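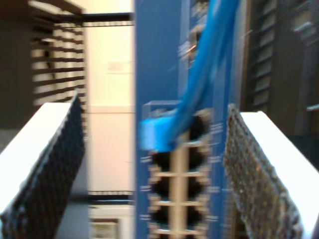

图13-1 从两指之间看出去:蓝色面板、端口,以及插在左上角位置的蓝色网线

第13章 末端接触:让手臂去碰一件会还手的东西

本章内容
接触与自由运动的区别
手指的几何形状和指面材料
误差从哪里来,到哪里去
顺应:被动的和主动的
拔插网线作业的分解
安全与礼节

前面各章里,手臂一直过着体面的日子。它在空气中走直线、画圆弧,把泡沫块从桌子的一头搬到另一头,偶尔搬错了,泡沫块也没有怨言。读者做到这一步,大概已经产生了一种印象,觉得只要关节角算得对,剩下的都是小事。作者当年也有这种印象,并且保持到了第一次让手臂去拔网线为止。

空气有一个很大的优点,就是几乎不反抗。泡沫块也不怎么反抗。网线插头会反抗。它有一片弹性卡舌,专门为了不让人随便拔出来而设计;它后面拖着一根线,线有自己的弯曲习惯;它旁边还挨着别的端口,每一个都长得一样,随时准备接受一次错误的访问。对人来说,这一切加在一起只值一声叹气。对一只自制的夹爪来说,这是一份相当完整的考卷。

本书选它作为接触作业的第一课,还有一个不太高尚的理由:便宜。一只旧交换机和一把网线,共享工坊里往往能翻出来,翻不出来也可以借。弄坏一个端口,损失是有的,可还没有大到要向家里人解释。

13.1 题目的由来

Texier手臂是贯穿本书的制作项目。读者若是跳着翻到这里的,请至少回去看看底座那一章,因为本章会毫不留情地使用那里的每一处偷懒。底座的螺栓没有上紧,在画圆弧的时候表现为圆不太圆,在插网线的时候表现为插头顶在面板上,而控制程序坚持认为自己已经插进去了。

本章的调试大部分在特伦维尔(Trurnville)的Purkaston共享工坊完成。工坊的规矩写在门后,其中一条是晚上十点以后不得使用切割设备。手臂不算切割设备。于是接触实验大多发生在晚上,这也解释了作者的实验记录里为什么有那么多字迹难以辨认的段落。

作业本身一句话就可以说完:夹住网线插头,把它从一个端口里拔出来,再插进指定的另一个端口。写成程序,初稿大约是一页纸。写到能用,则要看读者怎么理解“能用”二字。作者最初的定义是“十次里成功九次”,后来修改为“十次里没有一次把交换机推倒”,再后来才慢慢改了回去。

13.2 自由运动和接触运动

先把概念摆好。手臂在空中移动时,我们命令的是位置,得到的也差不多是位置。电机拼命把误差往零上拉,中间没有谁拦着,所以大家相安无事。

手指一旦碰到东西,局面就变了。假设面板的真实位置比程序以为的位置近了3毫米。位置控制器不知道有面板,它只知道自己离目标还差3毫米,于是加大力气。面板自然不动。控制器再加大力气。如果没有上限,这个过程会一直进行到某样东西让步为止,而让步的往往是整套系统里最贵的那一件。

所以接触运动的第一条原则是给力设上限。Texier手臂没有腕部力传感器,我们用电机电流来估计受力,估计得很粗。粗有粗的用法:把推力上限换算成电流阈值,超过就停。本章全部练习把沿插入方向的推力上限设在25牛。这个数不是从什么深奥的公式里推出来的。我们用一把弹簧秤抵着插头慢慢往里推,看它在什么力上卡进去,然后往上留了一点余地。读者应当用自己的插头、自己的交换机重新测一遍。端口用旧了会变松,新网线的卡舌又常常格外有骨气,两者搭配起来,结果可以差得很远。

电流阈值还有一个毛病,低速时摩擦占的比重大,读数会在没有接触的时候就抬头。处理办法是先在空中按同样的速度、同样的方向走一遍,把电流曲线存下来当作底线,接触时只看超出底线的部分。这个办法谈不上优雅,附录里有一段程序可以直接拿去用。润滑换过之后底线要重录。忘了重录的人会得到一只极其敏感的手臂,对着空气也能宣布自己撞了墙。

13.3 手指

初学者设计手指,喜欢从“能张多大”开始。张得大当然气派,可夹网线插头用不着气派。应当先问的是指尖有多宽,因为它决定了手指能不能伸进两个相邻端口之间的那点地方,而不去碰邻居。
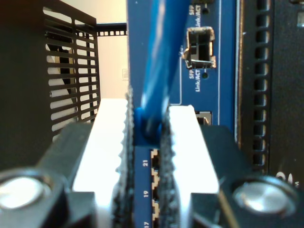 指面的选择是夹爪设计里最容易被轻视的一项,初版手指多半光滑漂亮,夹什么滑什么。插头受到卡舌和触点的阻力,手指若只靠光面的摩擦,拔的时候很可能手回来了,插头还留在原处。内侧做成齿状边缘,咬合的感觉就踏实得多。夹持的位置也有讲究:图中两指捏住的是RJ45插头的蓝色护套,就在网线与交换机面板相接的地方,后面那段线则任由它斜着往上走。夹在护套上,推力和拉力都能比较直接地传给插头;夹到后面的软线上,推的时候线会弯,手臂走完了全程,插头可以一步没动。两指之间还露着一列端口,旁边印着21、19和17,其中17那个已经到了画面底边。从这个角度做视觉定位,编号可以帮大忙,条件是手指张开和合拢时都不要把它们遮住。画手指外形的时候,请把摄像头的视线也画进图里。

齿纹的代价是会留下痕迹。护套多半是软料,咬几次无所谓,咬的次数多了就有了牙印。夹持力因此也要有上限。我们的做法是先合拢到刚有阻力,再多给一小步,然后停在那里。舵机一直使劲顶着会发热,发热会失步或者保护性断电,而它总喜欢挑插头插到一半的时候断电。

驱动手指的舵机,本书用的是Brandumar的小号金属齿型。读者用别家的也可以,查三样东西:堵转时的电流、有没有位置回读、说明书是否承认齿轮有间隙。凡是声称完全没有间隙的,请亲手晃一晃输出轴再作判断。

13.4 误差的账本

插入作业失败,九成的讨论会以“精度不够”结束,然后大家各自去买更贵的零件。作者劝各位先记账。把从摄像头到指尖的每一段误差单独列出来,写清楚它有多大、朝哪个方向、会不会自己变。常见的条目有以下几项。

摄像头标定的残差。标定当天很小,有人碰过支架之后就不好说了。共享工坊里总有人碰过支架。

关节间隙。方向与重力和运动方向有关,从左边靠近和从右边靠近,停下来的位置不同。办法是始终从同一侧靠近目标,让间隙每次都偏向同一边。

底座与交换机之间的相对位移。交换机若只是搁在桌上,每推一次就后退一点。请把它固定住。作者曾花了两个晚上研究一种缓慢增长的神秘偏差,最后用两只木工夹解决了。

插头在手指间的姿态。夹住时歪了,以后每一步都是歪的。这一条最难测,也最要紧。夹之前手指是不是对准了护套的中线,两指是不是同时碰到它,都会影响结果。

运动模糊。摄像头装在手上,手臂一动,画面里的边缘就跟着糊。回头看图13-1,面板的蓝和网线的蓝都还认得出来,端口变成了一团团软绵绵的深色椭圆,两旁的白色标记只剩下短短的白条,一个字也读不了。颜色还可以拿来粗略找方向,读编号就免谈。因此程序里凡是要识别端口的步骤,都应当先停稳,等振动衰减,再取图。等多久要实测。我们的手臂细长,抖起来颇有余韵。

记完账之后,读者多半会发现最大的一项与最贵的零件毫无关系。账本要留着,下一章还要用。

13.5 顺应

账记得再细,总会剩下一些误差。人插网线的时候也有误差,而且不小,只是人的手腕是软的,插头碰到端口的边,手腕就让一让,滑进去了。这种“让一让”的能力叫作顺应。

被动顺应靠结构。在夹爪和手腕之间加一层弹性元件,让指尖在横向可以小幅移动,在插入方向上则尽量硬。我们试过橡胶垫圈,试过打印的柔性铰链,还试过一块剪下来的鼠标垫。鼠标垫的成绩不坏,可惜过了一个冬天就变硬了,到了三月只好换掉。柔性铰链最耐用,尺寸见附录图纸,打印时请注意层的方向,层与层之间受拉的铰链寿命都很短。

主动顺应靠程序。最简单的一种是搜索:轻轻抵住面板,沿一个小螺旋移动,同时留意推力。推力忽然下降,说明插头的前端可能已经对准了开口。注意“可能”二字。它也可能只是滑下了端口的边沿。所以下降之后要再往前推一小段,看能不能走到预期的深度,走不到就退出来,换一个起点重来。

搜索的范围不要贪大。端口一个挨着一个,螺旋画得太开,就会十分成功地插进隔壁。程序会报告插入深度正确、推力曲线正常,一切都很好,只是网络不通。作者对此有亲身体会,且那一晚工坊里还有别人在下载东西。从那以后,本书的练习一律要求使用退役的交换机,并且不接进任何有人在用的网络。

13.6 作业的分解

把整个过程切成可以单独测试的小段,每一段都有进入条件和退出条件。下面是我们采用的切法,读者可以改,但请不要合并。

靠近。手臂移动到端口前方的预备位,手指张开,停稳,取图。退出条件是认出了目标插头,并且连续几帧的位置彼此吻合。

对中。根据图像修正横向偏差,仍然不碰任何东西。

夹持。手指伸到护套两侧,合拢,记录舵机位置。合拢后的宽度若比护套宽得多或窄得多,就说明夹到了别的什么,松开重来。

压卡舌。这是整套动作里最不讲情面的一步。卡舌不压下去,插头就拔不出来,硬拔则会连交换机一起带走。带护套的插头,卡舌通常藏在护套的凸起下面,两指从侧面夹住时未必压得到它。本书给出两种办法,一是在一根手指上加一个小凸台,夹紧时顺便压下卡舌;二是练习时先用卡舌已经剪掉的插头,把其余步骤调通。第二种办法略有作弊之嫌,作者本人是从第二种开始的。

拔出。沿端口轴线后退,推力换成拉力,上限照旧。走出一个插头的长度以后再允许转向。转得太早会别住,别住的力是横向的,电流估计看不太清楚。

转移。带着线走。请记住线也在走。它会挂住螺丝头,会绕过手腕,会在你以为它在左边的时候出现在右边。规划路径时给线留出一侧空间,并限制手腕的总转角。

插入。搜索,推进,核对深度。

松开并后退。张开手指,沿原路退出,取图核对。图像里插头应当留在端口中。若它跟着手指一起回来了,多半是齿纹咬得太深。

每一小段先单独跑通,再两段两段地接起来。一次把八段连起来运行,失败时只知道失败了,而从失败的姿势去倒推原因,是一种消耗友谊的活动,特别是在共享工坊里。

13.7 安全与礼节

接触作业的速度都不高,容易让人放松。手臂推力虽小,两根带齿的手指夹住人的指头还是很有说服力的。夹持动作运行期间,手不要伸进两指之间去“扶一下”。想扶的时候先按急停,再扶。

急停开关放在坐着就够得到的地方。我们最初把它固定在手臂底座上,也就是说,要让手臂停下来,得先把手伸到手臂下面。

交换机在练习时可以不通电。要用指示灯来判断是否插好,才需要通电,此时外壳必须装好,通风口不要被线和夹具堵住。机架上若还有别人的设备,先问过再动。工坊的公告板上有一张纸条,落款5月22日,内容是请搬走机架上来历不明的鼠标垫碎片。作者已经照办。

完整记录一轮实验很费时间,可还是要记。日志里至少写下起始位置、搜索了几圈、最大推力、插入深度和结果。我们的目标是累计1,000次插拔,目前还在半路上,端口的手感倒是已经和开始时不同了。

准备工作

开始13.8节的练习之前,请备齐以下物品:一只退役交换机及牢固的固定夹具,几根带护套的网线,弹簧秤,备用指面,标定板,以及上一章完成的Texier手臂。检查底座螺栓。再检查一次。然后空载运行底线录制程序,把得到的曲线贴在账本第一页。

曲线若在某一段突然抬高,先看看手臂是不是又被自己的电源线拽住了。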